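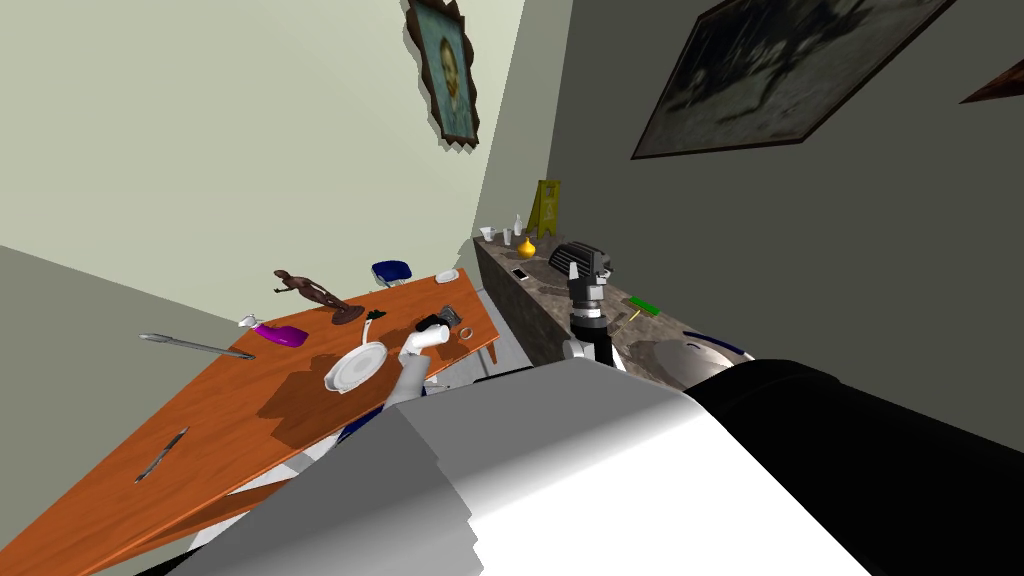
Remote Operators Wanted: Tabletop Tasks in Simulation

Skolside is looking for 22 people to drive a simulated two-armed robot by remote control. You will show the robot how to do simple jobs at a table, and your sessions will be used to train it. The study is part of the Hatum project, run together with Corkico.

What you will do

You sit at a desk with a screen and a pair of hand controllers. Each controller moves one arm. You get a short written task, carry it out with the grippers, then reset and do it again. Most tasks are picking something up, moving it, or putting it down in a given spot. Each session is 64 tries with a break halfway through.
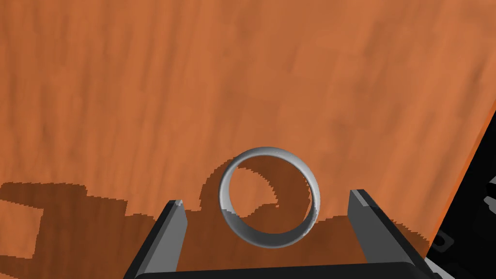 Gripper view of the ring on the table.

Who can apply

You must be 18 or older and able to use both hands for the controllers. Glasses are fine. You do not need to know anything about robots or programming, and gamers get no preference. If 3D games make you sick, this job is probably not for you.

Pay and hours

Pay is $700 for the full set of sessions, plus parking. Training takes 2 hours and is paid separately. Sessions are held at our Rajan building, mornings or afternoons, and run through December. We can't offer work from home.

How to apply

Send your name, a phone number and the hours you are free to Wendy Pearce, Operator Desk, Skolside. No resume needed. Applications close 7/1/23. People who took part in the first round may apply again.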